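Why Do Clocks Change When You Travel?

The first time I flew a really long way, I was eight, and I was very cross about breakfast. We had already eaten it on the plane! Then we landed, and my aunt Amparo Herrero met us at the airport and said it was time for — you guessed it — breakfast. I thought she was teasing me. She wasn't. I had bumped into my first time zone.

So let me tell you how they work.

Our planet spins like a top, only much slower. One whole spin takes a day. While it spins, the Sun shines on one side and the other side is dark. If you're eating lunch in the sunshine, there are kids on the far side of the world who are fast asleep (or supposed to be).

Now imagine every clock in the world said the same thing. Noon would be bright in one country and pitch black in another, and you might have to go to school at midnight. Yuck! A long time ago, people agreed to split the world into strips running from the top to the bottom, a bit like the pieces of an orange. Each strip is a time zone. Step from one into the next and you usually change your watch by one hour.

Usually! Some places like to be different. India is half an hour off from many of its neighbors, and my friend Nithin Reddy, who calls his grandma there every weekend, has to do the math on his fingers. China is huge, but the whole country uses one official time.

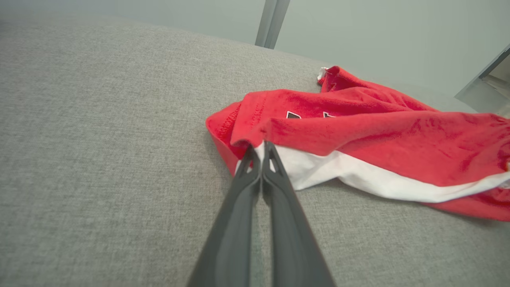
Does your body know that the clock has changed? It takes a few days to catch up, and that mixed-up, sleepy feeling is called jet lag.

I get it badly. One December I flew so far east that I woke up at three in the morning, wide awake and starving, and ate a whole bag of crackers in the dark. What helps me most is going outside when it's light, because daylight tells your brain that it's daytime. I drink lots of water too, and I try very hard not to nap right before dinner.

If you go on a big trip, try this: keep one watch set to home time and another set to the new place. Then you can look down and know just what your dog is up to back home. Mine is called Morris, and he is nearly always asleep.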